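5주차 강의 노트: 손으로 드는 그리퍼로 시연 모으기

지난 시간에는 모방학습의 손실 함수를 봤습니다. 오늘은 드디어 데이터 이야기예요! 저는 이 수업에서 이번 주를 제일 좋아합니다. 모델 구조는 논문 한 편 읽으면 따라갈 수 있지만, 좋은 시연이 어떤 느낌인지는 직접 그리퍼를 쥐어 봐야 알거든요.

1. 에피소드 하나의 단위
과제 하나를 시작 자세에서 끝 자세까지 한 번 수행한 기록을 에피소드라고 부릅니다. 시작할 때 그리퍼는 벌린 상태로, 물체는 손목 카메라에 들어오는 위치에 둡니다. 중간에 멈칫했다가 다시 잡는 동작은 지우지 마세요. 이런 복구 동작이 정책에는 정말 귀한 자료입니다. 반대로 전화를 받느라 멈춘 구간은 잘라냅니다.

2. 작은 물체가 어려운 까닭
컵이나 블록은 접근 각도가 조금 틀어져도 잡힙니다. 나사는 다릅니다. 패드 끝이 몇 밀리미터만 빗나가도 옆으로 밀려나고, 영상에서 차지하는 픽셀도 얼마 안 됩니다. 그래서 해상도를 줄이기 전에 물체가 남아 있는지 꼭 확인해야 해요. Zulkifli Wuisan 조교가 Coltley 과제를 준비하면서 영상을 너무 작게 줄였더니 나사가 통째로 사라진 적이 있습니다. 학습 곡선은 멀쩡해 보여서 한참 뒤에야 찾았습니다.
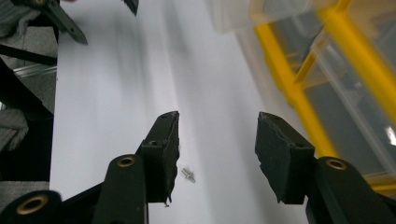 그림 1. 손목 카메라 시점. 벌어진 두 패드 사이, 흰 면 위에 작은 은색 나사가 옆으로 누워 있다.

그림 1에서 눈여겨볼 곳은 패드입니다. 왼쪽 패드 아래 모서리에 찢긴 조각이 매달려 있고 오른쪽 패드도 가장자리가 고르지 않지요. 패드 상태는 접촉 방식에 영향을 주므로 에피소드 메타데이터에 함께 적습니다. 교체했다면 교체 전후를 다른 묶음으로 나누세요. 나사의 옅은 그림자도 좋은 단서입니다. 조명 위치를 바꿔 가며 모으면 정책이 특정 그림자 모양에만 기대는 일을 줄일 수 있습니다.

3. 얼마나, 어떻게 다양하게
이번 학기 Flores 세트의 목표는 에피소드 552개이고, 그중 260개는 나사 집기입니다. 개수를 채우는 재미도 있지만 배치를 바꾸는 재미가 훨씬 큽니다. 나사의 방향, 패드와의 거리, 접근 높이, 주변 물건을 계속 섞어 주세요. 같은 자리에서 스무 번 집은 기록보다 자리를 옮겨 가며 집은 다섯 번이 더 많은 걸 알려 줍니다.

4. 기록할 때 자주 나오는 실수
- 그리퍼 폭 값과 영상의 시간이 어긋남. 시작 직후 패드를 두 번 여닫아 맞춤 신호로 씁니다.
- 손목을 너무 빨리 돌려 영상이 번짐. 배경이 흐린 것은 괜찮지만 나사는 또렷해야 합니다.
- 실패한 에피소드를 지움. 실패 표시만 하고 남겨 두세요.

과제
2인 1조로 나사 집기를 해 보고, 성공과 실패를 하나씩 골라 접근 구간을 비교해 오세요. 업로드 위치는 Kudbridge 서버의 조별 폴더입니다. 라벨 형식 질문은 Hidayah Wuisan 선생님께 하면 됩니다. 다음 시간에는 여러분이 모은 기록으로 바로 첫 정책을 학습시켜 봅니다!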